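Ticket: hand-held gripper, jaws closing off-centre
Unit: Fusano hand gripper, second of the pair
Status: closed, with one follow-up
Logged by: bench support, Clernard

Reported fault
The right jaw lags behind the left when the trigger is squeezed slowly. At full speed you'd never notice. On light things such as paper cups, the left pad touches first and nudges the cup sideways before the other pad arrives. Started in September, just after the pads were changed.

First checks
Pads seated properly, both blue strips glued square, no lifting at the ends. Trigger cable tension fine. Swapped the return spring for a new one from the Zalby kit and got exactly the same lag, so I put the old one back.

Then I went round the pivot pins with the jaws half open and found it! The outer pin on the right side was stiff. There was a thin line of dried pad glue in the joint, and you could feel it grab at the same point in every stroke. I love a fault you can find with a fingertip.

What I did
Pulled the pin, cleaned pin and bore with alcohol and a cotton bud, put it back with one small drop of light oil. Wiped off the extra so it can't creep down to the pads. Did the left side to match while everything was open.
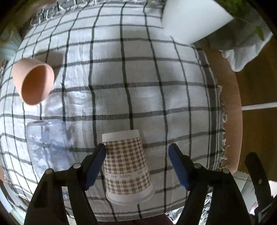

Paper cups are still my favourite test for this, as they show up a lazy jaw straight away. Slow squeeze, watch which pad lands first, let go, turn the cup a bit, go again. I ran 50 slow closes after the clean and the lag was gone on all of them. Then 19 more with the tool tilted well over to one side, which used to make it worse, and those were lovely too. Really pleased with how smooth it feels now.

Jaw zero
Reset after refitting. Close fully with nothing between the pads, hold, press the zero button until the light goes steady. The Koutsoukos readout gave 70 at fully open, same as the sister unit.

Note for whoever changes pads next
Please mask the joints before gluing. A bit of tape over each pin does it, and it peels off in seconds.

Follow-up
Counter is at more than 3000 closes, so the cable is due a look. New one ordered, will open a separate ticket when it comes in.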